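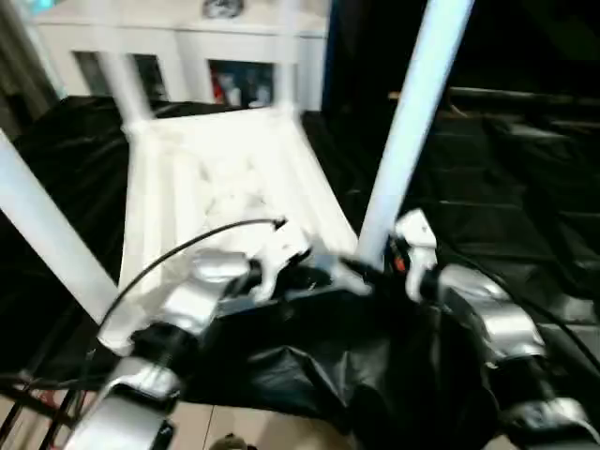

Home Products Vehicle Safety Fleet Support Contact

Clandeck Rear Seat Reminder

The Clandeck Rear Seat Reminder tells a driver that a child seat is still occupied after the engine has been switched off. It has a thin pad that goes under the cover of the child seat and a small alarm unit that plugs into the 12-volt socket.

When the ignition goes off and there is weight on the pad, the alarm unit sounds a two-tone chime. If the weight is still there after two minutes, the chime gets louder and a message goes to the phones on the contact list. Up to four phones can be stored. A second message gives the last known position of the car, and the position is sent again if the car moves with the engine off, for example on the back of a recovery lorry.

The pad works with forward-facing and rear-facing seats. It must not be used under a booster cushion without a back. Check the handbook for your child seat before lifting the cover, as a few makers do not allow anything to be placed beneath it.

Fitting takes a few minutes and needs no tools. Lay the pad flat with the printed side up, run the lead down the back of the child seat and close the cover. Press the button on the alarm unit until the light turns green.

Pad battery: coin cell, supplied
Cable length: 200 cm
Stored events: 500
Part number: 413
Network service: included until the end of 2029

The reminder is an aid to the driver. It does not unlock doors, call the police or control the temperature inside the car, and messages will not be sent where there is no mobile signal. Never leave a young child alone in a vehicle, however short the errand.

Two versions are sold. The Findau version is for family cars. The Sitton version is for taxis and nursery minibuses, and takes up to six pads on one alarm unit. Spare pads fit both.

Orders placed before 3 pm leave our Sandberg depot the same day. The Sitton version is made in batches, and the next one is due in April. For fleet prices or help with fitting, ask for Despina Sarantis on the support desk.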